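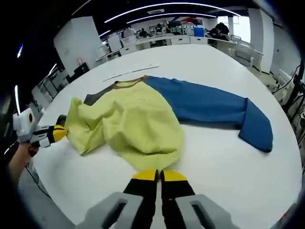 Folding at the Table: notes for the evening talk, Flutby clothing exchange

Slide 1. Title. Leave it up while people sit down. Say hello, say where the restrooms are, start at 7.

Slide 2. Why a talk on folding

The exchange at Flutby took in 1,451 pieces of clothing last season. Most of that was tops, and a large part of the tops were sweatshirts. T-shirts stack well even when folded badly. Sweatshirts don't. They are thick at the cuffs and the collar, and a bad fold in a sweatshirt makes the whole pile lean.

Ask for hands: who folds on the bed? Who folds against their chest? Wait for the answers. Go on.

Slide 3. The table

Fold on a table if you have one. It should be clear, smooth, and big enough that both sleeves can lie out straight. At Flutby we use the tables we have, and shape matters less than people think. A round table works. The one thing you lose is a straight edge to line the hem up with, so you line it up by eye or against a side seam.

Height: about where your hands rest with your elbows slightly bent. Low tables are hard on the back after 10 minutes.

Slide 4. Flattening comes first

Slow down here. This is the part people skip.

Fabric bunches in the body of the shirt, because the body is wide and loose and the sleeves are narrow. You can have a sleeve lying perfectly straight and the body still in ridges next to it. If you fold at that point the ridges go inside and you get a lump.

Order we teach:
Collar away from you.
Hold the hem at both corners and pull toward you, gently.
Smooth from the middle out to the side seams with flat hands.
Sleeves last. Straight out, cuffs open. Check for a cuff that has doubled under.

Don't smooth toward the collar. It pushes everything up against the neck band and you start over.

Slide 5. Two-color sweatshirts

Contrast sleeves are helpful when you are learning. With a pale body and dark sleeves you can see the shoulder seam from across the room, and the shoulder seam is your guide for the first fold. On a plain gray shirt you have to find it with your fingers.

Slide 6. The fold

Do it live, twice, slowly. Face up the first time and face down the second. Take questions between.

Side in to the middle of the collar. Sleeve back down along the body. Same on the other side. Then hem up to the collar in thirds — or in half if it is a child's size.

Hoods: fold the hood down flat onto the back before the sides come in.

Slide 7. The Jerow bins

The Jerow bins hold nearly 100 sweatshirts when they are filed upright, fold side up. Laid flat in stacks they hold fewer, and people dig. Van Beek still stacks flat because their shelves are shallow, and that is fine for them.

Slide 8. What to leave out

Wet cuffs, broken zippers, anything with a smell. Goes in the repair crate or back to the wash. 145 pieces went that way last season.

Slide 9. Practice

Everyone takes one from the pile and works in pairs. Walk around. Look at cuffs first. Save a few minutes for the sign-up sheet for Hundow in June, and remind people to put the chairs back.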